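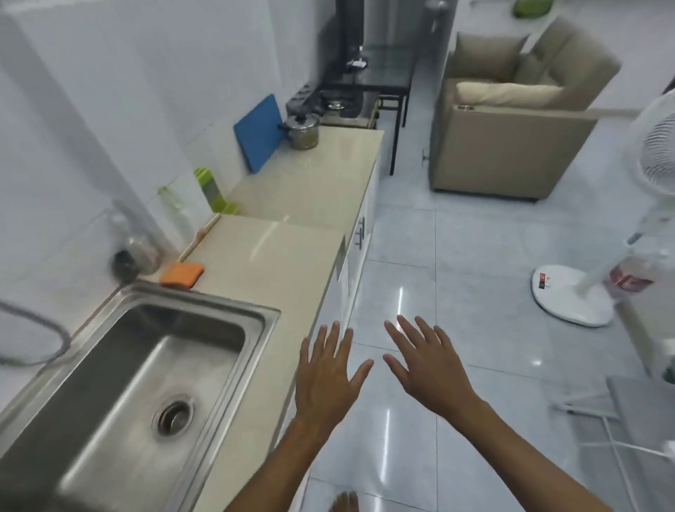
Minutes of the Summer Meeting, Justby Street Residents' Association

Held Aug 12, 2021, in the back room of the Sernton branch library

The chair opened the meeting a little after seven, once the extra chairs had been brought through from the children's section, and thanked everyone for coming out on such a sticky evening. It was lovely to see so many faces again after all those months of phone calls and notes through the mail slot, and the chair said so twice. Apologies had been received from both households at the corner of Matar Lane, who are away visiting family.

Minutes of the last meeting

These were read and approved, with one correction. The maple that came down in the spring storm was outside number 15, and the minutes had put it across the street. The secretary was sorry for the mix-up and has fixed the copy in the binder.

Water pressure

This took up the largest part of the evening, as most of us expected it would. Members on the uphill side reported that their kitchen taps still slow to a dribble at breakfast time, and that anyone hoping to fill a pot and take a shower in the same half hour had better choose. One member has taken to filling a pitcher the night before for coffee, and several others admitted they do the same. The downhill side has had much less trouble, though a couple of houses there mentioned knocking in the pipes.

The secretary read out the reply from the Trostoddale water office. It says that the main under our street is due to be inspected in September, and that residents will get a card on the door beforehand with the hours when the supply will be off. It doesn't say whether the main will be replaced. There was a good deal of talk about this, some of it rather warm, and the chair let it run on for a while before asking what we would like to do.

It was agreed that the association will write again and ask for a plain answer about replacement, and that each household with low pressure will keep a simple note of the time of day and which tap, so there is something solid to send along with the letter. Notes can be dropped in the box on the library desk. A member who used to work in plumbing kindly offered to look at anyone's faucet screens, which can clog with grit and make a poor flow worse. The offer was taken up on the spot by more people than he may have bargained for!

Block party

Everyone was in favor of holding it again, and the only real question was how. After some back and forth we settled on an afternoon in September, outdoors, with each family bringing its own plates and cups and a dish to share if they feel comfortable doing so. The street closure form costs nothing but has to be in early, and the chair will see to it. The long tables can be borrowed from the church on Matar Lane as before. Please put your name on the bottom of your serving bowls this time, as the secretary still has 2 from the last party sitting in the hall closet, one blue and one with a chip in the rim.

Music was discussed and left open. There is a fiddle player among us who would be glad of company.

Money

The balance stands at $494, after paying for the new notice board and the stamps. It was asked whether we should be saving toward the bench at the top of the hill, for which the quote from Sernton Ironworks came in at $2,000. Opinions were divided. Some felt a plain wooden bench would do just as nicely for far less, and others pointed out that the last wooden one had rotted through. We will get another quote and come back to it. Dues stay as they are.

Any other business

The recycling truck has been missing the alley behind the odd-numbered houses. The secretary will call.

A gray cat with a white bib has been sleeping on several porches and seems to be well fed. If it belongs to you, a collar would put a few minds at rest.

Thanks were given to whoever has been watering the planters by the bus stop. They look wonderful.

The meeting closed at a quarter to nine, with lemonade and the last of the peach cake. The date of the next meeting will be posted on the notice board once the library has confirmed the room.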